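Danholm Music Library
Advice for Members: Keeping Records and Sleeves at Home

Members who borrow from the lending collection, or who keep a collection of their own, are asked to read the following notes before bringing records to the autumn listening sessions. They replace the sheet issued in October.

Shelving

Records should stand upright, like books. A leaning row will bend over time, and a stack laid flat puts pressure on the lowest sleeves. Divide a long shelf every 13 inches with a fixed upright. A shelf intended for paperbacks is seldom strong enough for 200 albums, and the fixings should be checked before it is filled. Leave the bottom shelf empty if the floor is mopped often. 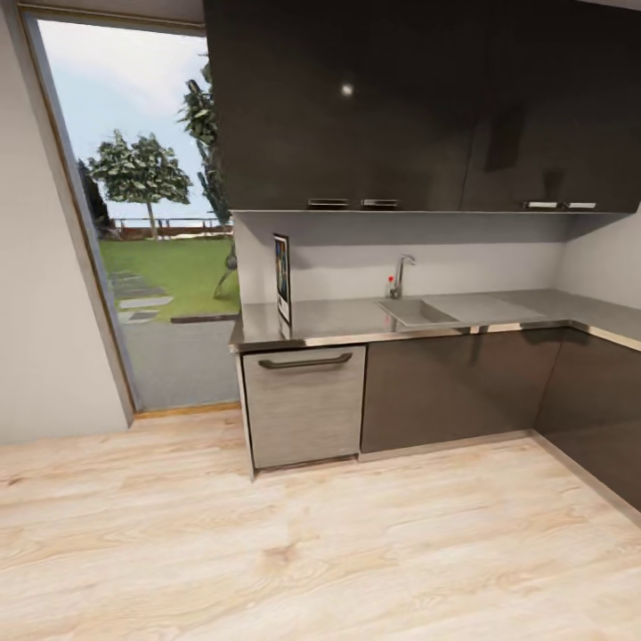 Heat is the most common cause of warping in records returned to us. Keep them away from radiators, ovens and the tops of amplifiers. A record left on a turntable in direct sun can be spoiled in an afternoon, so the lid should be closed and the record put away when the side ends. Cars are no place for records in summer.

Light

Printed sleeves fade well before the vinyl suffers. Reds and yellows go first, and a sleeve that has stood facing a window will often show a pale strip where its neighbor did not cover it. Lined curtains or a roller blind will slow the damage. If the shelf cannot be moved, turn the spines toward the wall for the brightest months.

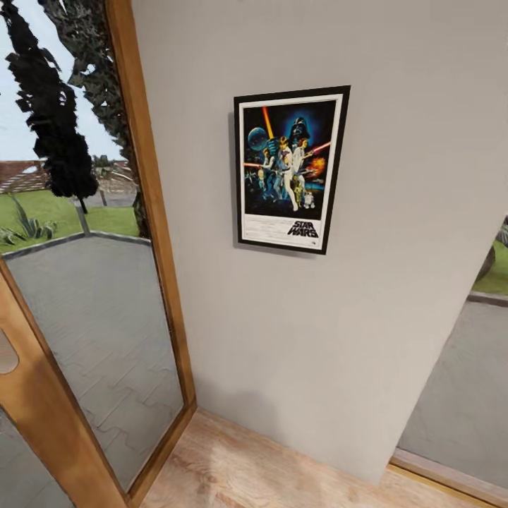

Glass door in a wooden frame, with trees outside.

Cleaning

Hold a record by its edge and label only. Before each play, use a dry carbon-fiber brush, resting it lightly on the surface for two turns of the platter and then drawing it toward the edge. For fingerprints, a soft cloth dampened with distilled water is sufficient. Wipe along the grooves – never across them – and let the record dry in a clean rack. Household glass cleaner must not be used. Shellac discs must not be cleaned with alcohol in any strength. Kerstin Granström will inspect older discs at the front desk if a member is unsure what they are made of.

Framing sleeves and posters

Concert posters and spare sleeves may be framed, provided the original is worth less to the owner than the pleasure of seeing it. Signed items should be copied and the copy put on the wall. Use acid-free board and paper hinges, and no tape on the printed side.
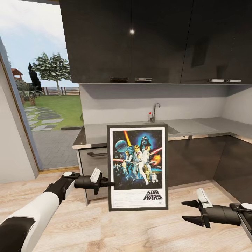 A mat keeps the printed surface from touching the glazing, and should be at least one-sixteenth of an inch thick. Choose it before choosing the frame. Dark, crowded artwork generally benefits from a plain surround, as with the "Star Wars" poster shown, where a white mat sits between the deep blue starfield and a thin dark gray frame. The same treatment suits most album covers from the rock era.

Hanging and standing

Hang anything heavy from two hooks, set level, and fix them into a stud where possible. Felt pads on the lower corners allow air to pass behind the frame.
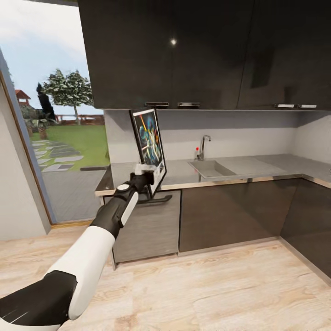

Rented rooms often do not permit holes in the wall, and a tabletop easel is then the better course. Its base should be deep enough that the frame does not tip when a door is shut. Check that the easel and frame hold together before carrying them as one piece; a black stand or base of the sort seen under the framed picture here can be overlooked when passing a countertop. Set it down on felt, away from the sink and stove.

Further help

Inner sleeves are sold at the desk in packs of 500 to clubs and singly to members. Questions on repair should be addressed to Vasco Tavares, extension 3535.

Revised 12 January 2018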